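Ticket 572 – gripper compare, sim kitchen, knob + pot tasks
Opened by: Isauro Zavala
Status: open
Priority: normal
Opened: December 16, 2020

Problem
Swapped the Grukeo two-finger for the Stekalden in the sim kitchen. Same arm, same controller, same start pose. Stekalden slips off the cooktop knobs halfway through the turn. Grukeo doesn't. Both lift the pot by the side handle fine.

Expected
Knob turns and stays gripped until release.

What I get
Fingers close, knob starts to move, then fingers ride up the ridged top and pop off. Controller still reports grip OK. No error in the log, which is the annoying part.

Tried so far
– Raised grip force. Slips later, still slips.
– Lowered wrist speed. No change.
– Reloaded the Stekalden model from the Mollport share, in case mine was the old one from July. Same file.
– Ran 300 tries overnight with Grukeo as the baseline. 3 misses, all on the leftmost knob.
– Same batch with Stekalden: stopped it at 16 tries, every one a slip. No point burning the machine.
– Turned off the pot handle task to rule out leftover state. No change.

Note from Ross
Check the fingertip pads. Stekalden file has friction set on the finger body and maybe not on the pad. Also check tool offset, the two grippers are not the same length and the controller config has one value for both.

Reply, Isauro
Pad friction was blank, yes. Filled it in with the Grukeo value. Better on the oven knobs, cooktop ones still slip. Offset is next. Config still had the Grukeo length so the fingers were closing too high on the knob – explains the riding up I think. Will measure off the model and not trust the sheet.

Reset the arm to the low start pose in front of the cabinets before changing the offset, so both grippers get the same aproach.

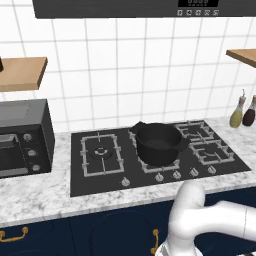 Offset goes in the per-tool block, not the global one. If it goes in global then Grukeo breaks and we're back here in a week. Will rerun the short batch with Stekalden first, then the full one if it looks sane.

Still to do
– new offset, short batch
– make controller report slip when finger gap changes mid turn
– seperate config per gripper
– ask Ross if the wrist camera mount needs the same fix

Leaving open.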